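Xue @ Dredovstead
I've been living inside Naltano all week and I have to talk about it. It's the simulated kitchen kit from Bireo, the one for testing arm policies on fridge jobs before you let them near a real fridge. Thread!

Quick background: I work on a little pick-and-place stack at Dredovstead and my old test scene was a table with cubes on it. Great for cubes. Completely useless for shelves, doors and bins, and those are what I care about.

Setup took me one evening. You pick an arm, pick a kitchen, drop your produce where you want it and hit run. I had my own controller talking to it before dinner (late dinner, but still). 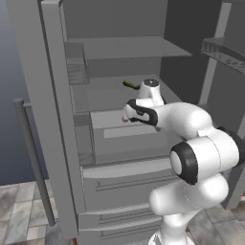 Middle shelf run. White arm, gray fridge, small green veg right by the hand.

What I love is how fussy the fridge is. Shelves have thickness, the open door takes up real room, and the elbow has to go somewhere while the hand is inside. My planner used to get away with big lazy arcs. It does not get away with them now.

The bins are my favorite part. Coming down over a rim is a different problem from sliding in over a shelf, and I'd been putting it off for months. I set up 15 starts with the eggplant in different spots and let them go while I made coffee.

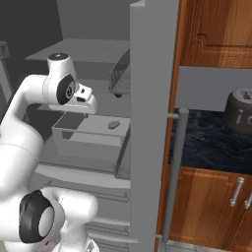 Last edited Monday, 9:40 AM

Fixed a typo in my notes on this one: I'd written that collision checking is off by default. It's on. You can turn it off per object, and I had turned it off for the bin lip while debugging and then forgot. Sorry, Bireo people!

Speaking of collisions, the contact settings deserve a proper read before you start. There are 2 presets, fast and careful. Fast is lovely for checking reach. I'd use careful for anything with a grasp in it, even though my laptop sounds like a leaf blower.

Small produce is hard! Eggplants roll, long green things pivot when you touch one end, and a wrist angle that works on the front half of a shelf can be hopeless at the back.
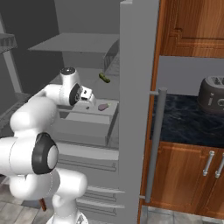

Replays are where I've spent most of my time. You can scrub to any step, swing the view around, and restart from that exact state with a new controller. I found a wrist offset bug that way that had been bugging me since January — one wrong sign, of course.

Stuff I'd like to see fixed: the fridge is very gray. Gray shelves, gray drawers, gray door. Fine for motion work, but if you're training on camera images I'd want some texture options in there. Loading a new kitchen is slow too, and the docs on custom objects stop halfway.

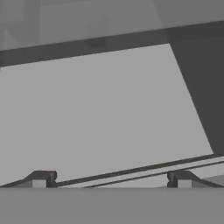
Looking out past the fingertips. Nothing between them, lots of gray.

That low view is handy for lining up an approach, and you can log it next to the room view. I keep both open side by side and my desk is a mess of windows.

Price, because people keep asking: I'm on the $39 a month plan, paid for it myself. It covers 2 machines, so the desktop does the long runs and the laptop comes with me.

Would I keep it? Yep, already renewed. If your arm has to reach into things with doors, give it a weekend.

Next up for me is the lower drawers. If anyone has a decent grasp setup for round things in tight spaces, please send it my way, I'll happily trade my bin starts for it.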